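Home Explore Notifications Log in

Henok Degefa
Raltstead hand grippers, the two-piece kit. Had the pair a while now, people keep asking so ok - thread. 1/8

2/ What you get: two hand-held grippers, charger, a thin booklet that skips half of what you need. Paid 300 for the pair. Dandberg wants more for one.

3/ Setup. Over an hour the first night, mostly pairing. Wian Radebe walked me thru it by phone, took 8 minutes the second time. The app is the weak spot. Still is.

4/ Fruit is my go-to trial. Round, slick, bruises easy, all different sizes. Pads pinch from two sides so you want them right on the middle of the thing - go high and it rolls out on you. Mandarin in one, big green apple in the other: 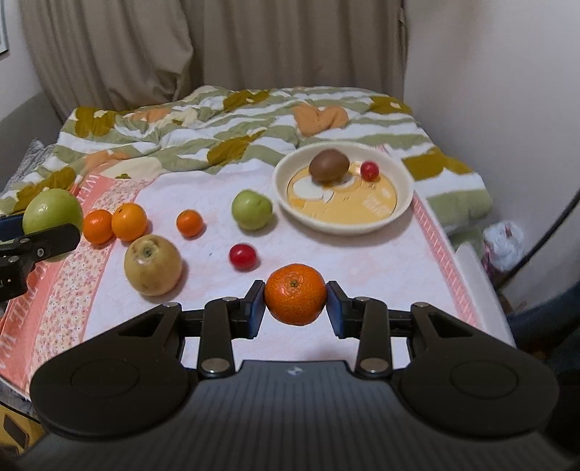 5/ GRIP
Mandarins are easy, I'd hand this to anyone. Big apple needs the fingers opened way up before you go in. Pears I still fumble, its the shape. Cherry tomatoes want a real light squeeze, and the trigger is kinda stiff for that.

6/ COMFORT
Wide body, so small hands will complain. Kazimiera Kurek quit after 20 minutes, sore thumb. I go longer but I take breaks. Wish they sold a strap.

7/ SUPPORT
Wrote them in October about a squeaky joint. Reply came quick, new pins in the mail, no charge. Cant say that for Kalinowski, still waiting on those guys.

8/ Would I buy agian? Yes at 300. Spare pads are 59 a set, which stings. Wulan is trying the single next, will post her numbers when I get them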